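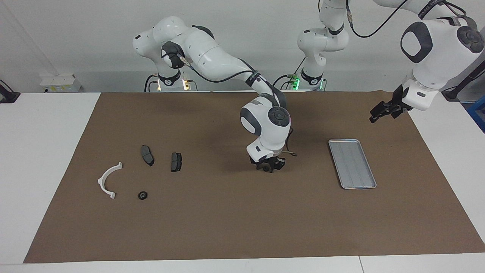 Notes for Hok-lam Kuo, equipment budget talk

Start with the job. Brake pads and small parts get sorted into a metal tray. We want two arms on one table doing that by next December.

Say the price early. People wait for it and stop listening until they hear it. The Urkeo quote covers the arms and the table mount. It does not cover grippers, spare cables or training – those are separate lines.

Firard came in lower but charges for every service visit. Put both quotes up for a minute and let people read.

Sizing. The Flerncombe order is 493 kits, packed in lots of 100. Plan the first purchase against that order only. Ñahui can wait until we have cycle times of our own.

Grippers: two-finger to begin with. A flat pad and a thin ring are different picks, so budget for 3 sets of fingertips and expect to throw one set away.

Floor space next. Ask Maintenance about power on the back wall before anyone signs.

Pause for questions here. If someone asks about leasing, go to the backup slide. Otherwise move on to the payment schedule – deposit, delivery, acceptance test.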